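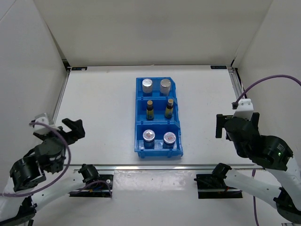 Divided bins and other small stuff - stockroom gallery

Posted 1 October 2021

Quick page, been promising it to the Rarnow branch since summer. They're redoing their shelves and wanted to see how we load the divided bins at Ilomham and what goes where. So, pictures, with a line or two under each. More lines than that where I got going. Captions by me, corrections by Efraín Apaza, who read it standing up with his coat on.

Short version for people who won't scroll: one kind per compartment, everything standing up, tall stuff never in front of short stuff if you can help it. Lids and caps on top where you can read them. The rest is detail.

The blue bin, loaded
Our standard. Blue plastic, two dividers, so a back, a middle and a front. Silver cylinders at the back, the little amber bottles in the middle, blue cans up front. Two and two and two.

Same bin, the order
Goes in back to front. If you fill the front first your sleeve catches the lids on every trip after. Segundo Rivadeneyra does it the other way and gets away with it, long arms.

Same bin, the bottles
Dark amber glass, gold cap, yellow label around the body. One of the pair is leaning a bit. They do that, small base and a compartment with room to spare. A strip of card down the side fixes it if you care. For the shelf I don't, for a drive across town I do.

Same bin, the cans
Silver lids with the small red and white sticker in the center. That's what you look for from above, so please don't put your own label over it. Price dots go on the side. Rarnow people, this means the orange dots.

Same bin, the metal ones
Short, flat brushed tops, near enough the same size. Nothing printed on top so these are the ones that get put in the wrong compartment and then somebody comes asking. Keep them at the back and always at the back, and it stops being a problem.

The rim
Ridged all the way around the outside. Good for carrying, bad for tape. Tape lets go of the ridges by lunchtime. Tie-on tags work, or write on a card and stand it inside.

The front lip
Front edge comes up a little with a lip on it. Lip faces you. Sounds obvious, we had a whole bay of them backwards in the first week and you couldn't tell which compartment anybody meant by "front".

Shelf B, before
Grim. Old shoeboxes and the tray from a dead printer. Left this in so Rarnow feels better about theirs. Efraín wanted it taken out.

Shelf B, after
Same shelf, an afternoon later. Bins long side running away from you, so you get more of them across. You do lose sight of the back compartment a bit on the top shelf - use the step.

Shelf C, spares
Spare dividers live flat in the drawer underneath. They are not scrapers. They are not rulers either. We lost a few to the paint job next door.

Deep bins
The gray ones from Coltar. Too deep for bottles, the caps end up way down below the rim and you're fishing. Good for gloves, rags, rolls of anything. Coltar changed the size at some point so old and new don't stack, check before you build a tower out of them. We did build a tower out of them.

Small parts
Not for the divided bins. Screws, clips and washers walk under the dividers and you find them in with the cans. Jars with lids, please. Any jar, I'm bringing mine from home and so is Segundo.

Label cards
Big letters, black marker, one word if one word will do. Segundo's handwriting is the nice one. Mine's the one that says BOTLES, I know, it's been up since spring and I'm fond of it now.

Label cards, the back
Date filled and initials on the back of the card. Pencil, so you can rub it out and use the card agian. We go thru a lot less card this way than with the sticky ones.

The wide table
White top, gets wiped down before anything is laid out on it. Pale table, bright bin, you see straight away what hasn't been put back. The old brown bench ate things.

Laying out before loading
Everything goes on the table first, in its pairs, then into the bin. Slower for the first few, then quicker. If a pair hasn't got its partner you find out on the table and not halfway up the step.

Dusting
Dry cloth on the glass, dry cloth on the metal. Damp on the bins only, and let them dry before loading or the labels go soft on the bottom edge. Learned on a whole row of yellow labels. Valderrama took them back at a discount and were decent about it.

The Valderrama order
Their regular one, 4 bins, all loaded the same way so their people can unpack without a list. They asked for pairs, which is where the pairs thing came from in the first place. Before that we just filled every compartment till it was tight and you needed two hands to get the first one out.

Why not tight
Follow on from that. Leave finger room. Cans especially, you want to get hold of the side, pulling on a lid is no good. If you can't get a finger down between the can and the wall of the bin it's too full.

Ready for the van
Card down the side of the bottles, folded towel over the top, lid from the big crate over that. No stacking divided bins directly on top of each other with stuff in them. The rim sits on the caps and that's that.

The crate
Holds 2 bins side by side with the towel down the middle. It will take another one on its end. Don't.

Returns corner
Anything that came back. Dented, scuffed, label lifting. Stays here till Efraín has looked at it, he's in most mornings. Please stop tidying it onto Shelf B, we had a dented can go out to a customer that way, and come back that way.

Odd ones out
The mixed bin. Anything with no partner goes in here until it gets one. Supposed to be emptied monthly, gets emptied when it's full. Photo taken on a good day.

Step and hook
The step hangs up. Hook's on the wall by the door, it's been there all along. Segundo walked into the step twice last week and has asked me to put this in bold, can't do bold on this page. So - HANG IT UP.

Top shelf
Light things only. Empty bins, towels, the box of cards. I know there's room. Still light things only.

Bottom shelf
Heavy crates and the deep bins. Keep them back from the edge, the floor brush has to get past. If it doesn't get past it doesn't get done, and then we're back where we were with the floor.

Bins waiting to be washed
Warm water and a drop of dish soap, rinse, upside down on the rack. Take the dividers out first. The grit collects in the slots, an old toothbrush gets it out. The ridges on the rim need the toothbrush too. Not a hot wash, one of ours came out slightly banana shaped and now lives under the sink with sponges in it.

Rarnow's shelves, as they are now
Their picture, sent over Tuesday. Nothing wrong with the shelves. Depth is fine for the blue bins lengthwise, I measured ours and asked them to measure theirs and we're good. The bracket on the left wants a longer screw.

Rarnow, the plan
Sketch on the back of an envelope, mine. Bottles at chest height, cans under, metal ones under that, deep bins on the floor. Swap the first two if the short folks outvote the tall folks.

Things people asked me after the last page, quickly:

Yes you can take a divider out and have two bigger compartments. Put it back when you're done.

No, we don't have green ones. Blue and gray. Coltar lists a green but it's never in stock when we order.

The yellow labels come on the bottles, we don't print them.

You can put other things than these in the blue bins, sure. The cylinders, bottles and cans are just what we move most of. Rule's the same, one kind to a compartment, standing up.

Spare tags are in the drawer with the dividers. Left side. String's in there too, in a knot mostly.

If you're loading for Rarnow's opening stock, do 6 bins the standard way and leave them on the white table, cards in, pencil on the back. Efraín is taking them over in the van. He wants them there before the weekend rush so don't start at four on the last day like we did for Valderrama.

More pictures in December when their shelves are up and I've got something to show besides an envelope. If a caption's wrong tell me or Segundo, not the comment box, the comment box goes to an address I can't open anymore.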